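Ticket 429 - arm stops short on the marker sort
Opened by Pirmin Rüegg, Kustholm bench

Hello all, and thanks for picking this up so quickly! The job is the simple one, markers and the pink mesh cup on the gray counter.
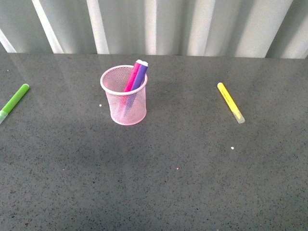
On run 29 the arm came down over the counter, stopped, and threw a following error on joint 3. I pressed the stop button and kept my hands well clear.

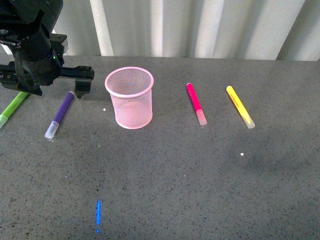

Restarting from the Itov panel cleared it, but the fault was back two runs later - same joint, same message. I've left the power off until I hear from you.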